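3.2 Moisture Retention in Slow-Cooked Chicken Thighs

The second series of trials compared two ways of loading the cooker. In the first, the thighs were placed directly on the base of the crock and the vegetables were laid over them. In the second, the order was reversed, so that the meat rested on a bed of sliced carrot and onion and did not touch the ceramic. All other conditions followed Section 2.4. The broth was the low-salt Greso product used throughout the study, and the cooker was the Plullik oval model with the lid vent closed.

Thighs were trimmed of visible fat, blotted with paper towels and weighed before loading. Each batch was cooked on the low setting for 6 hours. The lid stayed on for the full period, as early tests in July had shown that lifting it to stir caused a drop in liquid temperature that took up to 45 minutes to recover. After cooking, the thighs were drained on a wire rack, weighed again, and cut across the grain for the texture test. Cooking loss was calculated as the change in weight divided by the starting weight.

Meat cooked on the vegetable bed lost less weight than meat cooked against the base. The difference was small in the center of the crock and larger near the walls, where the heating band sits closest to the food. Thighs taken from the wall positions in the base-loaded batches also had a firmer outer layer, which the tasting panel marked as "dry" or "stringy" more often than any other defect.

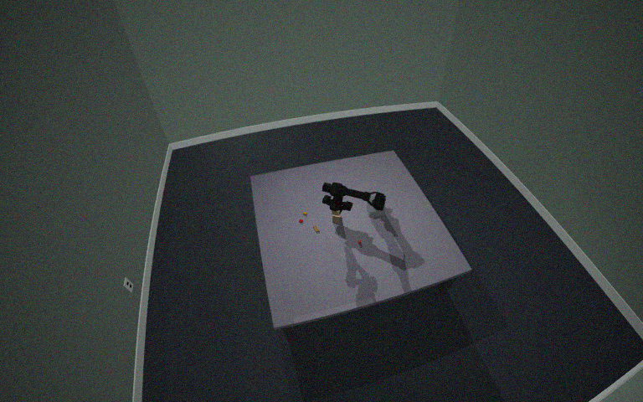
Figure 2. Simulated arm and tabletop.

Liquid level had a weaker effect than expected. Raising the broth until it covered the meat did not reduce cooking loss in either loading order, and it thinned the sauce enough that several panel members lowered their flavor scores. A level that reached halfway up the thighs gave the best balance of sauce body and tenderness. Where the recipe included condensed soup – as in the Ekwueme variant described in Section 2.2 – the broth had to be reduced further, or the sauce would not coat a spoon at the end of cooking.

The panel returned 431 usable score sheets for this series. Sheets with missing tenderness or juiciness scores were removed before analysis. Juiciness scores tracked cooking loss fairly closely for the base-loaded batches but less so for those on the vegetable bed, where most scores fell near the top of the scale. A wider scale would be needed to separate these samples.

Carrot texture was recorded as a secondary measure. Slices at the bottom of the crock softened fully, while slices placed on top of the meat often kept a firm center. Cooks who load the meat first should therefore cut carrots thinner than the Ileo recipe card suggests. Onion softened in both positions and showed no clear effect of loading order. Potatoes were left out of this series and are treated separately in Section 3.3.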